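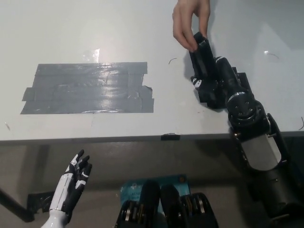 Dymphna Flanagan

Figure 3. Handover at the white table, seen from the robot's head. A person holds a black rectangular object close to the robot's right hand; the gray tape patch is on the left half of the tabletop.

4.2 The handover that kept letting go

I'll be upfront that this section was supposed to be two paragraphs long. Handover was our easy task, the one we ran to warm everything up before the real experiments (sorting and stacking, Section 5), and then it went wrong and ate most of our spring. So you get the long version!

The setup is the one in Figure 3. A person reaches over the table and holds the object upright, the robot brings its right hand in, closes on it, and the person lets go once they feel a pull. We ran 107 trials on Prellcombe, our control software, and in 49 of them the right hand closed, reported a good grip, and then opened again before the arm had moved away from the person. Sometimes the object dropped straight down onto the table. Sometimes the person still had hold of it and we got a slightly embarrassing tug of war.

My first guess was the fingers. I'd been grumbling about the right thumb for weeks, so I swapped the tendon, recalibrated, ran it again and got the same thing. My second guess was the tape. You can see how the light bounces off the patch in Figure 3, and off the bare white surface above it too, and I was sure the depth estimate was getting confused by all that glare. Joris Visser never liked this idea (the arm was going to the right place every time, as he kept pointing out), but he let me hang a dark cloth over the table for an afternoon. It made no difference at all and I had to buy the coffee.

What we should have done first was look at the timestamps. Prellcombe has a safety rule that opens the hand if the wrist feels a sharp sideways load while a person is flagged as near. It's a good rule and we still want it. The trouble is that a person letting go of something produces a sharp sideways load, every single time, and more so when the object is held at an angle as it is in Figure 3. The rule was meant to be switched to a higher limit once the grip was confirmed, and that switch was sent as a message that could arrive late. When it got there in time, the handover worked. When it was late by 55 milliseconds or more, the old limit was still in force, the rule fired, and the hand let go.

So the hand was doing exactly what we had told it to, and the log filed each drop under "normal release." I find this the most annoying part. We had a fault that looked like good behavior in our own records, and it sat there from August until April 2019, when Joris plotted the message delays against the drops for a totally different reason and yelled across the room.

The fix was small. The grip confirmation and the new limit now travel in one message, and the arm waits for a reply before it starts to pull. We also gave the safety release its own log entry, with the measured load next to it, so it can't hide under the same name as an ordinary release. I then ran 100 new trials with the same objects and the same table. The early release didn't come back. We did see a handful of plain slips, mostly with the smoother objects, and those are covered along with the grip force results in Section 4.3.

One thing I'm still not happy with is the waiting. The pause before the pull is short, but people notice it, and a couple of them started pushing the object further into the palm as if the robot hadn't got the hint. Pushing adds load at the wrist, and load at the wrist is how we got into this mess. We haven't seen it trigger the rule so far. Joris thinks the higher limit leaves plenty of room, and I'd like to test that properly with people who haven't met the robot before.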